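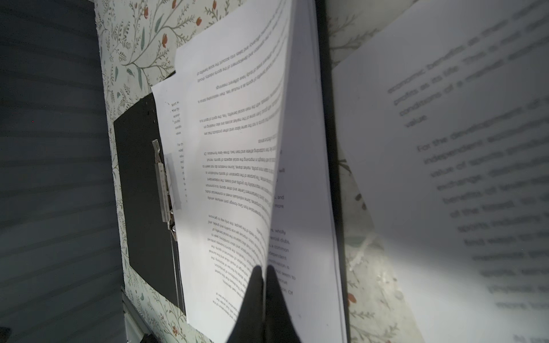
Reading copy on a black clipboard, page lifted.

Wall copies: frequently asked questions

Skinner Reading Room, Zanville

What is a wall copy?

A wall copy is a printed course text or article kept on a clipboard for reading in the room. We keep them for items that are in heavy demand and that many people only need for a few pages. The full list is in the binder at the desk.

What subjects do you have?

Mostly what the evening courses ask for. At present that means sports economics, labor markets, local history and some basic statistics. The sports set is the longest and covers clubs, leagues and how they depend on each other. New sets go up in April.

Can I take a clipboard down and sit with it?

Yes. Lift it off with both hands and keep it level. The thicker bundles are heavy at the bottom and will swing if you hold them by the clip. Put it back in the same spot when you are done.

Can I borrow one overnight?

No. Loan copies of most texts can be requested from the Drasutville branch and arrive on Friday. If a text has no loan copy, the binder says so.

How should I turn the pages?

Take the page by its lower edge and turn it up gently. Don't fold it flat over the top of the board. A hard crease near the binding is the most common damage we see, and once a page has one it tears within a few weeks. On thick bundles, hold the pages you have already turned with your other hand.

May I open the clip?

Please don't. If a page has slipped or is out of order, bring the whole board to the desk.

Can I write or highlight on the pages?

No, and that includes pencil. Sticky notes are fine while you are reading — take them off before you put the board back.

Can I make copies?

You can photograph pages with your phone for your own study. For photocopies, ask at the desk and we will take the bundle off the board for you. The limit is 46 pages per person per visit. We don't run a clipped bundle through the feeder, so allow some time for longer requests.

The print is small. Is there a larger version?

For some texts, yes. Large-print versions are kept in the gray cabinet by the entrance. There are also 2 sheet magnifiers at the desk. If the text you need isn't in large print, fill in a request slip and we will print the chapter you want.

How many people can use one copy at a time?

One. If somebody is waiting, please limit yourself to an hour. A few of the most requested texts have 3 copies, and the binder shows which ones.

A page is missing or torn. What do I do?

Write the title and page number on the sheet next to the binder. You don't need to mend it yourself. Clear tape yellows and pulls the ink off, so we would much prefer a torn page to a taped one. Replacement pages are usually in by the next day.

Why not just put everything on a screen?

Many of the texts are available on the two computers in the back, and you are welcome to use those instead. Readers asked us to keep paper as well, mainly for long chapters with tables that have to be read next to the text.

Can I suggest a text?

Yes. Leave the title, the author and the course it is for. We can't put up anything longer than 600 pages, and anything over half that length will be split across boards.

Do you accept used clipboards?

Yes, if the clip still closes firmly and has no rust. Letter size only. We have no use for the small ones.

Who looks after the wall copies?

Orla Ó Flaithearta. Questions about a particular text can be left for her at the desk.

14 shares | 3 comments

Contact the reading room | © Skinner Reading Room, Zanville | Back to top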